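작업 노트: 도료 3계열 베이지 색차 및 은폐력 재측정

11월, 오전 9시 40분 시작

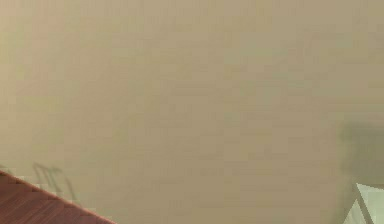 제11권 164쪽

앞 권에서 이어짐. 클랄비(Clalby) 계열 베이지 수성 도료의 건조 후 색 이동을 다시 측정한다. 지난번 값은 바탕지 로트가 섞여 있어서 버렸다. 이번에는 바탕지를 한 로트로 통일하고 도포 순서도 바꿨다.

시료 구성
H계: 후키아(Hukia) 결합재, 체질안료는 탄산칼슘 단독.
L계: 로보(Lobo) 결합재, 탄산칼슘에 소성 카올린 병용.
Z계: 젤레톤(Zeletton) 결합재, 소성 카올린 단독.
안료 페이스트는 세 계열 모두 같은 것을 쓴다. 산화철 황, 산화철 적, 카본블랙, 이산화티타늄. 투입비는 앞 권 배합표 그대로. 증점제만 Z계에서 조금 줄였다. 앞서 Z계가 바코터 밑에서 끌리는 느낌이 있었고, 줄을 남긴 시편은 측정값도 흩어졌다.

분산
고속 교반기 1,000 rpm으로 젖음 단계, 이후 분산 단계에서 2,730 rpm. 분산 단계 회전수는 표시창에서 읽은 값이고 설정값과는 조금 어긋난다. 다이얼이 그 이상 세밀하게 맞춰지지 않는다. 세 계열 모두 같은 다이얼 위치에서 돌렸으므로 계열 간 비교에는 문제 없다고 본다. 절대값으로 인용하지 말 것.
L계 분산 중 기포가 많이 올라왔다. 소포제를 추가하지 않고 뚜껑을 덮어 정치했다. 소포제를 넣으면 표면에 분화구가 남고, 그 상태로 광택을 재면 원인이 둘로 갈라진다. 정치 후 표면 기포는 대부분 사라짐. 바닥 쪽은 확인 못 함.
입도 게이지는 H계와 Z계 양호. L계는 긁힌 자국이 두 줄 나왔는데 게이지를 닦고 다시 긁으니 한 줄만 남았다. 통과 처리하되 표시해 둔다.

도포
은폐력 시험지는 흑백 대비형. 바코터로 한 번에 당김. 손 속도는 일정하게 유지하려 했으나 자동 도포기에 비하면 편차가 있다. 자동 도포기는 구동 벨트가 늘어나서 사용 중지 상태. 벨트 주문은 넣었고 납기 회신은 아직 없다.
계열을 H, L, Z 순서로 한 장씩 돌아가며 도포했다. 지난번처럼 한 계열을 몰아서 당기면 뒤쪽 계열이 실온 변화를 혼자 떠안는다. 번거롭지만 이 방식을 유지한다.
젖은 도막 두께는 빗형 게이지로 가장자리에서 확인. 중앙부는 게이지 자국이 남으므로 건드리지 않는다. Z계 첫 장은 시작부에 도료가 부족해 얇게 나갔다. 폐기하고 다시 당김.

건조
항온항습실 선반에 수평으로 둔다. 선반 위 칸은 송풍구와 가까워 먼저 마르는 경향이 있어 이번에는 비웠다. 문을 여닫은 시각은 문 옆 기록지에 따로 적었다.
지촉 건조 확인은 시험지 여백에서만 했다. H계가 가장 빨랐고 L계와 Z계는 구분이 어려웠다. 손끝 판정이라 순위 이상의 의미는 두지 않는다.

색 측정
분광측색계, 정반사광 포함 모드, D65 광원, 10도 시야. 백색판과 흑색 트랩으로 교정한 뒤 시작. 교정 중 경고가 한 번 떴고 백색판을 닦은 뒤 재교정하니 통과했다. 백색판에 지문이 있었다. 집을 때 반드시 테두리만 잡을 것. 이 항목은 제9권에도 적혀 있다.
측정점은 시편의 흰 바탕 쪽과 검은 바탕 쪽에 각각 잡고 가장자리는 피한다. 원시 데이터는 공용 폴더의 베이지 항목에 저장. 파일명 규칙은 계열, 장 번호, 바탕색 순.
관찰 사항만 적는다.
H계: 건조 후 b* 값이 내려가는 방향. 육안으로는 노란 기가 빠지고 약간 회색으로 보인다. 흰 바탕과 검은 바탕의 차이는 세 계열 중 가장 크다.
L계: a* 값의 이동이 작다. 표준판 옆에 놓으면 경계가 잘 안 보인다. 명도는 조금 올라감.
Z계: 명도 상승이 가장 크다. 소성 카올린 내부 공극의 영향으로 추정하지만 결합재 쪽 영향을 분리하지 못했다. 이 설계로는 분리가 안 된다. H계 결합재에 카올린만 넣은 교차 시료가 필요하다.

육안 판정
관찰 부스에서 D65와 A광원으로 각각 확인. A광원에서 H계가 표준판보다 녹색 쪽으로 치우쳐 보인다. 조건등색 가능성이 있으나 안료 조합이 표준판과 같다고 되어 있어 설명이 맞지 않는다. 표준판 이력을 먼저 확인해야 한다. 표준판이 재제작품이라면 황색 안료의 로트가 다를 수 있다.
부스 내벽의 회색 도장이 아래쪽에서 벗겨지고 있다. 판정에 영향을 줄 정도는 아니지만 보수 대상에 올린다.

은폐력
대비율은 Y값으로 계산. 계열 순위는 Z, L, H. 앞 권의 예비 시험과 순서가 같다. 다만 Z계는 점도가 달라져 건조 도막이 조금 두꺼울 수 있다. 두께 보정 전에는 보고서에 순위를 쓰지 않는다. 건조 도막은 마이크로미터로 시험지째 재고 무도포부 두께를 뺀다. 무도포부는 도포면과 같은 장에서 잴 것.

광택
60도에서는 세 계열 모두 무광 영역이라 차이가 잘 안 드러난다. 85도로 추가 측정. L계 시편 한 장이 나머지와 떨어진 값을 보였고, 확대경으로 보니 기포 자국이 있었다. 앞에 적은 바닥 쪽 기포로 의심된다. 해당 장은 평균에서 제외하지 않고 비고에 남긴다. 제외 기준을 미리 정해 두지 않았다.

세척성
예비로만 한 줄씩 긁었다. 스펀지는 새것, 세척액은 기존 희석액. 희석액 병에 제조일이 없어서 이번 결과는 참고로도 쓰지 않는다. 병을 비우고 새로 만들어 라벨을 붙였다. 라벨 없는 병은 앞으로 발견 즉시 폐액통으로.

재고
흑백 시험지는 대략 164장 남음. 교차 시료까지는 가능하고 그 뒤는 주문해야 한다. 카본블랙 페이스트는 통 벽에 마른 막이 생겨 있다. 막을 긁어 섞지 말고 걷어낼 것. 섞인 조각이 도막에서 점으로 나온다. 후키아 결합재는 개봉분을 먼저 소진.

다음 작업
1. H계 결합재와 소성 카올린 교차 시료 배합. 가능하면 Z계 결합재와 탄산칼슘도 같이.
2. 표준판 제작 기록 확인. 로트 번호가 없으면 새 표준판을 만들고 구판과의 색차를 남긴다.
3. 건조 도막 두께 측정 후 대비율 보정.
4. 항온항습실 위 칸과 아래 칸의 건조 차이를 H계 한 가지로 비교. 급하지 않음.
5. 도포기 벨트 납기 재문의.

오후 5시 20분 측색계 전원 끔. 시편은 차광 봉투에 넣어 아래쪽 서랍에 보관. 봉투를 겹쳐 쌓지 말 것. Z계 표면이 아직 무르다.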